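Textiles and Daily Life, Unit 5: Cloth in the Household
Handout prepared by Phyllis Hebden

Reading for this unit: the Mellor chapter on household linen, and the short packet on the Huststead laundry accounts. Bring both to discussion.

1. Why household cloth is hard to study

Clothing gets saved. A wedding dress goes in a trunk and ends up in a museum. Towels, sheets and dishcloths were used until they wore thin, then cut down for smaller jobs, then sold or thrown out as rags. Most of what we know about them comes from written records: wills, shop ledgers, laundry lists and household manuals.

Wills are useful up to a point. They often list linen by the pair or by the dozen, but they seldom say what condition it was in or who used it.
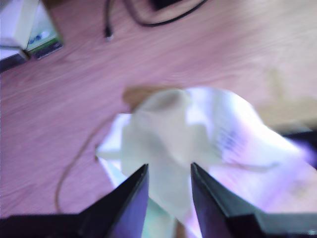

Ledgers fill in some of the gaps. The Huststead accounts give the price of each lot of cloth and the month it was bought. Most purchases fall in December, when the household settled its bills. Look at how the clerk separates "fine" from "common" cloth and ask what the difference meant in practice. Price alone does not settle it.

2. Weaves you need to know

Plain weave: each crosswise thread goes over one lengthwise thread and under the next. Used for sheets and most dishcloths.

Huckaback: small raised floats on a plain ground. The usual towel cloth in Europe and America before looped cloth became cheap.

Terry: an extra set of lengthwise threads is held slack so that it forms loops. The loops give the cloth more surface, so it takes up more water. Machine-made terry dates from the middle of the nineteenth century.
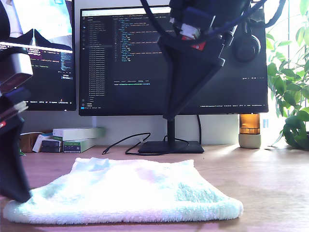
White terry cloth, folded. The looped pile gives it its thickness.

Do not confuse terry with velvet. Both are pile fabrics, but the pile on velvet is cut. Some modern towels are sheared on one side and come close to velvet in feel.

3. Washing and wear

Before piped water, wash day meant hauling, heating, scrubbing, rinsing and wringing, often spread over more than one day. Larger households owned more linen partly so they could wash less often. The Sirnammont inventory in your packet shows this clearly.

For discussion, choose one of the 3 inventories in the packet and come ready to say what it leaves out. Yabsira Abera will lead the first half of the session. Written responses go in the folder outside the department office before class.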